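Gripper not letting go on command, then letting go late
Forum > Arms and grippers > Faults and safety

tinshed_marg
Posted 9/7/25

Hello all, bit of a long one so grab a cuppa. I look after the pick and place bench at our workshop in Plarncombe, and for the last little while the gripper has been doing something I don't like one bit. It closes fine. It carries fine. Then when the program tells it to open, nothing happens for a moment, the arm starts moving off to the next pick, and THEN it opens, halfway across the table. So far it's only been fruit, and bruised fruit at that, but the same bench gets used for hand tools and I'm not keen on one of those coming down on somebody's knuckles.

The open command goes out, the program waits 400 milliseconds and the arm moves on. It ran that way quite happily until April. No changes to the code that I know of, although we did re-route the gripper cable when we swapped the strap. 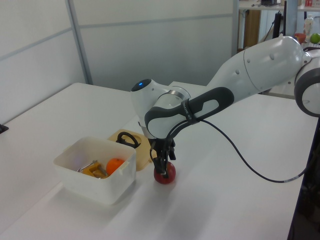 Our bench, gripper at the apple. Cable goes up under the strap and off to the right.

I've tried a slower arm speed (it still does it, only over a different bit of table) and I've reseated the plug at the gripper end. Any ideas very welcome, I'm properly fond of this old thing and would love to have it behaving again!

duvgate_dan
Welcome Marg, lovely clear write-up. My money's on the cable. We had a very similar carry-on at Duvgate and it was a conductor broken inside the jacket, right where the strap pinched it, so it only made contact at certain wrist angles. The arm would move, the wire would touch, and the gripper would finally get the message. Sounds a lot like yours, doesn't it? Loosen the strap, put the wrist where it normally releases, and give the cable a gentle wiggle with the fingers empty and your hands well out of the way of them.

plum_and_level
I'd be a bit careful with that advice, Dan, no offence meant. Wiggling a suspect cable on a powered arm is how I got a lovely blue thumbnail. Power off, meter on each conductor, flex it by hand, and you'll have the same answer. Also Marg, a fixed wait is asking for trouble whatever the cable is doing. Bump it to 500 if you must, but what you really want is for the program to check the fingers have opened before it moves, and stop if they haven't.

duvgate_dan
Fair call on the power, I should have said that. I don't agree about the wait though. Plenty of benches run on a timer for years, and if she starts rewriting the program now she won't know which change fixed it. Cable first.

kettleside
Could be neither! Ours is a Görtz gripper and it got sticky with apple juice, of all things. Opened late every time it had been on fruit for a morning. A good clean and it was right as rain. Worth a look before you buy anything.

plum_and_level
Sticky fingers would be late wherever the arm was, I'd have thought. Marg, does it ever open late if the arm just sits there?

tinshed_marg
You're all very kind. I ran 25 releases with the arm parked over the tub, and 13 of them didn't open at all until I jogged the wrist. Cleaned the fingers as well, kettleside (they needed it, thank you), and it made no difference. So I've powered the lot down and got the meter out, and one conductor drops out when I bend the cable near the strap. Dan, I owe you a biscuit.

New cable is on order from Nosport. I'm adding the open check too, after the cable's in and I've run it a while on the old program, so hopefully that keeps both of you happy. Hand tools are off the bench until then.

plum_and_level
That'll do me. Leave a bit more slack at the wrist this time, and don't pull the strap so tight.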